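Fri 29 November — second pair of grippers, bowls

Changed the pads on both hand grippers before starting. The old ones were too smooth for steel and I was squeezing more than I wanted. Tightened the pins again with the small key, a little less than Rosalba suggested, so that the jaws close without a step in the movement.

Order of trials: metal bowls first, then the pink one with the cartoon print. One jaw inside, one outside, the wall between them. The second gripper comes from the side. I still don't know if the lip of the metal bowl gives trouble because of its shape or because I arrive at a bad angle. 13 trials written down, 6 of them I would keep. Two I must repeat with the cable on the other side of my wrist.

To do: mark the closed position on the handle, ask Melis for the longer screws, copy the log to the shared folder.
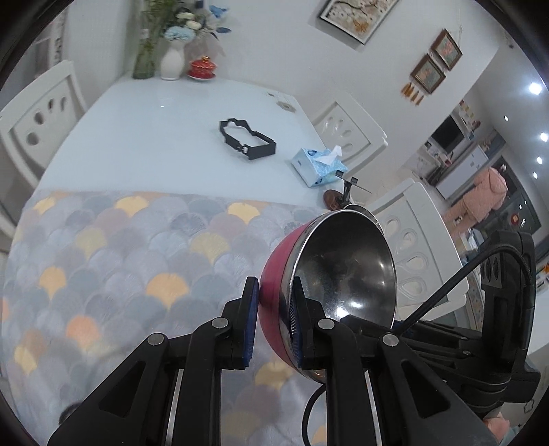
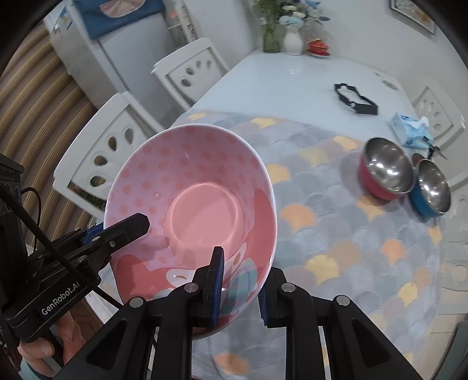 Ubaldo read the log in the evening and thinks the angle is the problem — he would fix the approach first and leave the pads as they are until February.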